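Ticket 8013 - Hot water goes lukewarm after a few minutes
Opened by: Shahnaz Siriwardena
Status: Waiting on customer

Hi again, me with the Femach water heater. I did everything on your list and wanted to get it all down while I still remember what I touched!

So the problem hasn't changed. Hot water starts out great, I get 8 minutes if I'm lucky, and then it slides down to lukewarm and stays there. No error code on the display, no beeping, nothing. It does it in the shower and at the kitchen sink, so I'm pretty sure it isn't one bad faucet (my brother-in-law was convinced it was, and he has already bought a cartridge).

I turned the water off at the main, pulled the inlet filter, and rinsed it. There was some grit in there but not a lot. Put it back, bled the air out, ran the hot side again - same thing. Then I bumped the set temperature up to 130, left it overnight, and tried first thing in the morning. Hotter at the start, then the same slide.
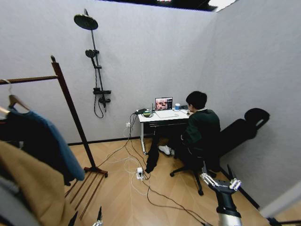 Next I did the reset you described, holding both buttons until the display goes blank. It took me three tries because I kept letting go too early. After that I had one really good evening and thought we were done, and then on 7th May it was right back to lukewarm while I had shampoo in my hair.

A couple of questions. The Girnside manual that came with the mixing valve says to check the little plastic stop under the cap, but mine doesn't seem to have one. Is that a part I can order from Manole, or does it have to come from you? And would a flow sensor cause this with no code at all? I saw somebody on the Ikeo forum say theirs did, but they had the older model.

I have family coming in June and would love to have this sorted by then. Evenings are best if you need to call - I can stand next to the heater and read you whatever is on the display.

Thanks so much,
Shahnaz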